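# What happens after the bin: a talk with a used-clothing sorter

I went to Bunthorpe in September with a bad attitude. For years I had been dropping old clothes into the take-back bin at the mall, the one with the leaf on it, and for years I had been given a coupon and a thank-you and no information at all. The sign says the clothes get "a new life." I wanted to talk to a person who had seen that life up close.

She agreed to meet at a diner on the Itwood side of town, on the condition that I leave her name out. She spent 13 years on the sorting floor at Kuster, a used-textile business that buys clothing by the bale, and she left on decent terms and would like to keep it that way. She ordered pie before I had my notebook out.

I started with the word "recycled," which is on nearly every bin I have ever used.

"It's a word," she said. "They can put it on there. I never saw a T-shirt turn back into a T-shirt the whole time I worked there. Maybe somebody does it somewhere. We cut them up for rags."

Rags, she said, were the honest end of the business. A cotton shirt with a stain on the front is a poor shirt and a perfectly good rag, and a machine shop will pay for it. What bothered her was everything that couldn't be a rag either. Polyester doesn't soak up oil. Neither does most of what comes in labeled as a blend. "You wipe a counter with a soccer jersey and you just move the water to the other side of the counter," she said.

I asked how a sorter decides. I had pictured some sort of system, with scanners. She laughed at that, though not in a mean way.

"You feel it. You pull it by the bottom edge and look at the armpits and the neck. If you have to think, it goes to the lower grade, that's the rule, since thinking is slow. I'd have something in my hands for 3 seconds. Then it's in a cart."

The carts went to the press, and the press made bales. The last bale she remembers tagging weighed 348 pounds. She remembers it only for having had to redo the tag twice.

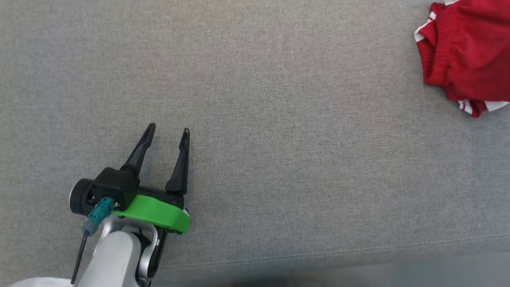 Does washing a garment before donating it make any difference to where it ends up?

Clean clothes have a better chance of being graded for resale, she told me, and a damp or smelly piece can drag down the whole bag it came in. She had opened bags where a single wet towel had ruined everything around it. But washing won't rescue something that is worn through or badly made, and no sorter she knew ever gave extra credit for folding.

"People fold so nicely," she said. "I always felt a little bad about that. You dump the bag on the belt and that's it for the folding."

Here I should admit that I fold mine.

We moved on to Flovari. It's the resale app that signed up a lot of people in Bunthorpe a while back by promising to take a bag of clothes off your porch, photograph the good pieces, sell them, and send you a share. The rest would be "responsibly rehomed." I'd had my own go at it. I sent a bag with a wool coat I thought was pretty good, and I got back enough for a sandwich, if it was a small sandwich.

She had no inside knowledge of how Flovari picks what to list, and she was careful to say so. What she could tell me was that Kuster had bought some of the leftovers.

"It was good stuff by our standards. Better than bins. But it was the same trucks and the same belt. I don't know what 'rehomed' means. It came to us and we graded it and most of it got baled. If that's a home, okay."

I wrote to Flovari to ask what "responsibly rehomed" covers. The reply thanked me for my passion. It included a link to the page I had been asking about.

To be fair to them, and she was fairer than I was, the stuff does get used by somebody. She has no patience for people who hear one sad story about exports and decide to put everything in the trash. Plenty of what she graded was bought by shops and market traders who knew just what they wanted and sent back complaints if they didn't get it. Jeans were always wanted. So were children's clothes, as long as the knees held up. Men's clothes were short every month of the year, which she puts down to men wearing things until they dissolve.

"The buyers weren't fools," she said. "People talk like we were dumping junk on somebody. You try sending junk to a buyer twice."

I pushed on this. There are plenty of reports of used clothing piling up in places that never asked for it. If the buyers are so sharp, how does that happen?

She took a while with the pie. "Because the bottom grade is cheap and somebody will always take a chance on it," she said. "And every year there's more of the bottom grade. That changed while I was there. When I started, a bad piece was a good piece that got old. By the end, I'd get things with the tags still on them that I wouldn't grade as wearable. The side seam would be twisted around to the front. Never been worn."

I asked her for something a reader could check at home. She reached across and took hold of the cuff of my sweatshirt.

Start with the hem, she said. Pull it gently from both sides and let go. If it stays wavy, the fabric was stretched when they sewed it and it is going to get worse. Turn it inside out and look for loose loops of thread. Then find the side seam and see whether it runs straight down from the armpit. Prints are harder to judge, but a thick rubbery one on thin cloth will usually crack long before the cloth gives out. She wouldn't tell me which brands pass. Some expensive ones don't, she said, and I was welcome to go to a store and pull on things until they asked me to leave.
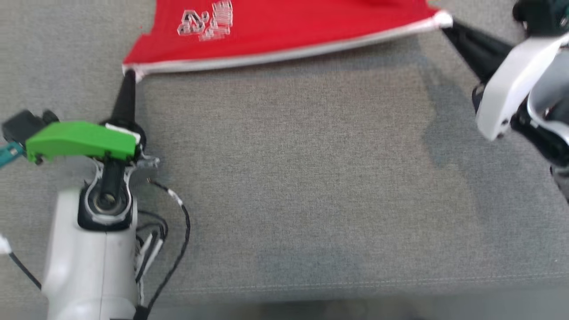

*Red fabric with a narrow pale hem.*

My sweatshirt failed, by the way. It was not cheap.

The next thing I wanted to know about was shirts from events: fun runs, family reunions, company picnics. I have a drawer of them. She put her fork down.

"One order, 500 shirts, never handed out. Still in the boxes. Some bank thing. They had the date of it printed on the back, so what are you going to do? They were decent cotton, so they got to be rags." She said event shirts were close to worthless as clothing unless they were old enough to be interesting, and that taste in what counts as interesting changed faster than the floor could keep up with. For a while somebody came around looking for bowling league shirts. Then he stopped coming.

I asked what she does with her own old clothes, expecting a trick of the trade. She wears them. When they go, she cuts them up and keeps them under the sink. The better pieces she gives to her sister, who passes them along to a neighbor, and after that she doesn't ask. She hasn't used a bin since she left Kuster, and she doesn't think anyone else needs to stop.

"Use the bin. It's better than the trash. Just don't go in the store after and buy four more things with the coupon, because that's what the coupon is for."

I told her I had two of the coupons in my wallet right then. She wanted to see them. One was expired, and the other was only good on full-price items, which she read out loud twice. Then she asked if I was going to finish my coffee, and said she had to get back across town before the Itwood bridge backed up.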